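Reopening Rules: Your Questions Answered
Skosach town website > News > Coronavirus > Business and public places

The rules for shops, salons, cafes and public buildings in Skosach changed this month. These are the questions our office has been getting most by phone and email. Answers are updated when the county order changes.

Which businesses can open now?

Retail stores, hair salons, barbers, nail salons, restaurants and cafes can open to the public. Gyms can open for booked sessions only. The Salehi Theater and the indoor pool stay closed under the current order.

How many people can be inside at once?

Half of the number on the occupancy certificate, up to a maximum of 50 customers. Staff do not count toward the limit. The number has to be posted at the entrance where people in line can read it.

Our store has two entrances. Do we need someone at both?

You can close one of them to incoming customers as long as it still works as a fire exit. If both are open, both need to be watched.

Do I need an appointment for a haircut?

Yes. Walk-ins are not allowed yet. Salons take a name and phone number with each booking and keep them for three weeks.

Can I wait inside if I'm early?

No. Wait outside or in your car until you are called.

What has to be cleaned between customers?

Chairs, armrests, counters, card readers and any tool that touches a customer. Combs, brushes and clips must be washed with soap and water first, then disinfected for the time given on the product label. Anything that can't be washed is single use.
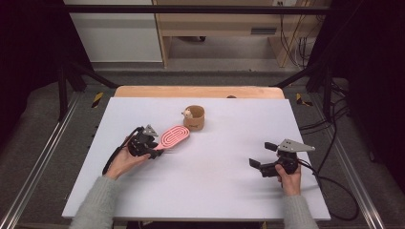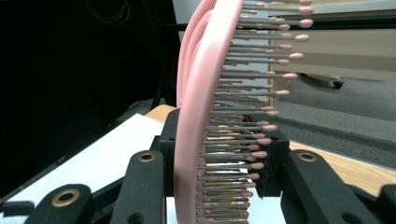
Capes and towels go into a closed bin after one use and are machine washed. Magazines and product testers should be put away for now.

Do customers have to wear a mask?

Yes, in any indoor business, from age six up. You can take it off at your table in a restaurant. A stylist may ask you to hold it in place while working near your ears.

Can restaurants use the sidewalk?

Yes, with a permit. The application is two pages and there is no fee this season. Leave a clear path for wheelchairs and strollers. Tables must be inside by 10 p.m.

Is there any money to help with the costs?

The Arneline Fund pays up to $3,000 for screens, signs, outdoor furniture and cleaning supplies. Keep your receipts. So far 196 businesses have applied. Ayman Younis in the business office handles applications and can tell you where yours stands.

I got a grant in February. Can I apply again?

Yes, if the first grant was for something else.

What is the fine for breaking the rules?

The first visit ends in a written warning. After that it is $600 per violation. Owners can appeal in writing to Marjan Abbasi at town hall.

Will the Wurkusico street fair go ahead?

Not this summer. Vendors who paid a deposit can have it back or carry it over to next year.

Who do I call about a business that isn't following the rules?

Call the main town hall number between 8:30 a.m. and 4 p.m. and ask for Mahsa Najafi. You don't have to give your name. Please do not call 911.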